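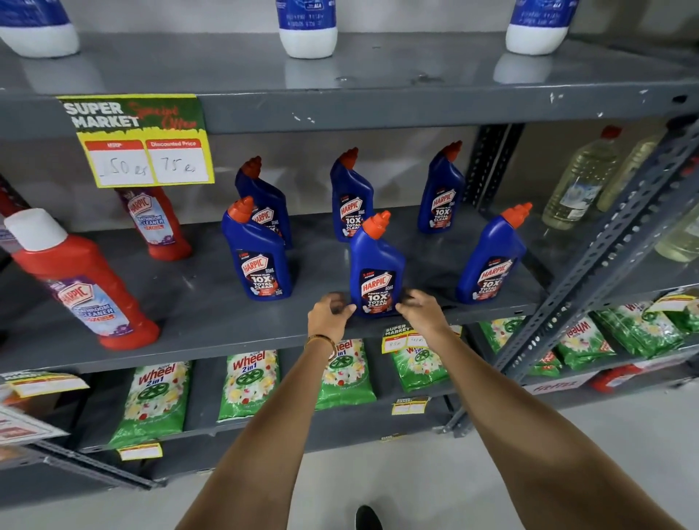
Dimas Raju writes that most applicants ask first about lifting, and that a full case of toilet cleaner is the heaviest item on a usual shift. Govindasamy is hiring shelf stockers for the household cleaning aisle at its Wenderness store.

Duties: face bottles forward, keep labels readable, rotate stock by date, check price signs against the daily list, report leaks.

Shifts start at 9 p.m. Training is paid. Gloves are supplied. Applicants must be able to stand for a full shift and read product labels.

Apply at the service desk, quoting job number 1291. Applications close at the end of August.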